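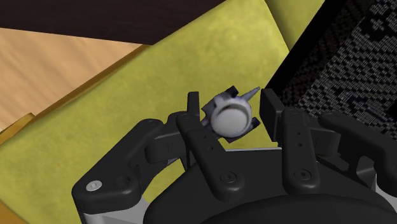

Household Automation Working Group
Plavbridge Institute of Applied Technology

Minutes of the August Meeting

Present: nine members of the working group, a quorum. The meeting was called to order at 2:00 p.m.

1. Approval of Minutes
The minutes of the July meeting were approved with one correction. Under item 4, "floor care" was changed to read "floor clearing," as the discussion concerned the removal of items left on floors and furniture before cleaning.

2. Readiness of Machines for Household Chores
The chair introduced the question referred by the Institute: whether any system now available can be recommended for unattended use in the home. Members reviewed the clearing task, in which a two-finger gripper must approach and pick up a small object of irregular shape lying on upholstery. It was noted that simulation permits many repetitions at low cost but that fabric remains difficult to model. A real cushion gives way under the fingers and may shift or fold.

The Zarkinico trial report was received. Out of 300 simulated attempts, 34 ended with the object dropped or left in place. Members asked that future reports list these two outcomes separately. One member considered the result good enough to begin trials on a real sofa. Others observed that a household would not accept a machine that had to be watched, and that projecting parts and thin flaps on small objects call for a choice of grip that the present software makes poorly.

After discussion, the group agreed to the following statement: "Picking up single objects from soft furniture may be attempted under supervision. Unattended use is not recommended at this time."

3. Shop-Floor Tasks
The Jafri project reported that bin sorting continues on its regular schedule. Parts of known shape are handled well. Mixed bins still require a person at the end of the line. No action was requested.

4. Equipment
A request to purchase 2 additional sets of fingertip pads from Sekix was approved. The request for a second workstation was tabled until the budget is released.

5. Action Items
Zarkinico team: revise the report format as noted under item 2.
Jafri team: circulate the mixed-bin results before the next meeting.
Secretary: forward the agreed statement to the Institute.

6. Adjournment
There being no further business, the meeting was adjourned at 3:40 p.m. The next meeting will be held in September in the same room.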